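Tralness two-arm tube bench by Priltex – review after two months of daily use
Posted 05/08/2023
Category: Lab equipment, sample handling
Overall: 3.5 out of 5

I work in the sample preparation room of Bakau, a company which tests soil and water for farms and small councils. Our room is the first stop. Everything which arrives by courier goes through our hands, it is put in tubes, the tubes are put in racks, and the racks go to the analysis people. On a normal day it is some 600 tubes. In June we received the Tralness, a bench with 2 robot arms made by Priltex and sold to us by Mösli. I want to write how it is to work beside it, as the other reviews I could find were written by people who saw it only at a demonstration.

What you get

Two arms with two-finger grippers, cameras, a white table and walls around it, a touch screen and a box with spare finger pads. The installation took two days. The technician from Mösli was patient and answered also my foolish questions. You need a floor which is really level. Ours was not, and we lost the first morning with small metal plates under the feet.

The manual is good in the first half and confusing in the second half. The chapter on teaching a new rack was clearly written by a different person than the rest, and the drawings in it show an older screen. I made my own sheet of one page and taped it on the cupboard.

How it works

You teach the bench a rack type once, you save it with a name, and after this you only choose the name from the list. The arms take tubes out of one rack and put them in another, in the order which the computer tells them. One arm can also hold the rack steady while the other pulls. For a full sorting run with our usual load the machine needs 145 minutes. I can do the same work faster in the morning, and slower after lunch, and I think this is a fair comparison.

It is strict about the rack position. If a rack is turned a little, it will stop and ask. In the first weeks it asked so often that we called it "the guest". Now we have tape marks on the table and it asks maybe twice in a day.

The grip is better than I expected. The fingers hold a tube high, near the cap, and pull it out at an angle when there is no space above. I would have thought this breaks tubes. In our two months it broke three, and one of these had a crack already when it arrived.

The camera is good with coloured caps and weaker with clear ones. We changed our orders to coloured caps, they cost a little more. Somebody should put this cost in the brochure.
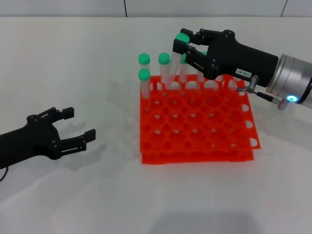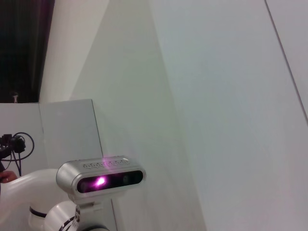 Under my first short note on this bench, a reader commented that such a machine only moves the boring work from the hands to the eyes, that one stands there and watches it all day, and that watching is more tiring than doing. The comment also said that after one year the company will count the people again.

I have thought a lot about this comment. The first part was true for us in the beginning. We stood and watched, all of us, like people watch a washing machine when it is new. In the third week our supervisor moved the alarm light so we can see it from the weighing table, and since then I turn my back to the bench without worry. If you buy one, please arrange the room before it comes. The light was delivered at the rear side of the bench, where it is useful only for the wall.

For the second part I have no answer which will calm everybody. We were four in the room before and we are four now. One colleague went to half days, by her own wish. What I can say is how my day is different. Before, I had pain in my right thumb each evening from pulling tubes, and I had a grey plastic brace for the night. I have not used the brace since the end of June. I am now more time on the phone with clients who filled in the form wrong, and this I did not ask for. My English became better from it, my patience I am not sure.

Also there is a thing with talking. When two people sort tubes side by side they talk, and the new ones learn a lot in this way, for example which clients always send too little soil. Now the sorting is done while we are at different tables. We had to start a short meeting at ten o'clock so this knowledge does not disappear. It feels a bit artificial, but it helps.

The noise

Lower than our old shaker. There is a hum from the arms, and a small click at each closing of the fingers. With the radio on you do not hear it. Without the radio, you will hear the click also at home in your bed, at least in the first week.

Cleaning and parts

The table surface wipes well. The grippers are more difficult – they have many flat pieces and screws, and fine soil goes in between. The manual says a soft brush, every evening. We use a toothbrush and it takes ten minutes. The finger pads must be changed after 400 hours and a set is not cheap. Mösli sent the first replacement set to the wrong building, but they called the next day and apologised, and the second delivery was correct.

Look well at the cables before you start the arms in the morning. One of ours had moved and was rubbing on the edge of a cover. The technician fixed it with a clip in two minutes and said we should check it, and this is also not in the manual.

What I like
Gentle grip, few broken tubes
My thumb
Saving of rack types is quick and works each time
Service by telephone, with a person who knows the machine

What I do not like
The alarm light at the rear
Second half of the manual
Weak with clear caps
Cleaning of the grippers
The stop button is placed for a tall person, and I must stretch

Would I buy it again? It was not my money. For a room with one or two rack types and the same work every day, yes. If your racks are different each week you will spend the mornings with teaching, and I would then wait for the next version. Priltex told us that a software update for clear caps is coming in the spring. When we have it, I will add a few lines under this review.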